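About Skevari

We make tables. Plain ones, mostly white, with tops you can wipe down in a few seconds and legs that don't wobble when somebody leans on them!

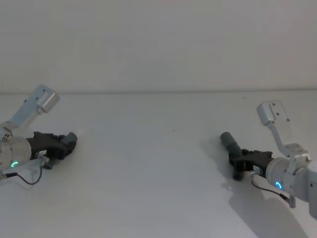 Skevari began in November, in a rented unit behind a tile shop, when Akash Nigam wanted a work surface for his pottery class and couldn't find one he liked. Everything was too shiny, too deep to reach across, or came with a shelf underneath that banged your knees. So he built one. Then the teacher asked for one, and the teacher's sister (who runs a sewing room) wanted two, and by spring he had talked Kiran Vashisht into leaving her job in kitchen fitting to come and help.

Kiran is the reason our edges are as good as they are. She sands every corner by hand and will happily talk to you for an hour about finishes — ask her about matte white, we dare you. Akash does the drawings and most of the deliveries.

We now make 3 tables. The Maurya is our standard bench, the one most schools and studios order. The Felevia is narrower and suits a hallway or a small craft room, and it's the one we both have at home. The Skireck is the big one, for people who cut fabric or lay out maps or just like to spread everything out and leave it there until Thursday. All of them come in the same soft white, and we keep 50 tops in stock so that most orders can go out the same week.

Why white? We love how calm it is. You can see what you're working on, small parts show up right away, and against a pale wall the whole corner of a room feels lighter. It does show coffee rings, and we send a cleaning pad with every order.

Last year we delivered 78 tables, including a whole set for a community art room where the kids had been painting on doors laid across trestles. We went back for their open day and came home with glitter in the van, and it is still there.

Visitors are welcome at the workshop on weekday afternoons. Bring your measurements, bring whatever you plan to put on the table — sewing machine, train set, seedlings — and try it out on one of ours. The kettle is to the left of the door.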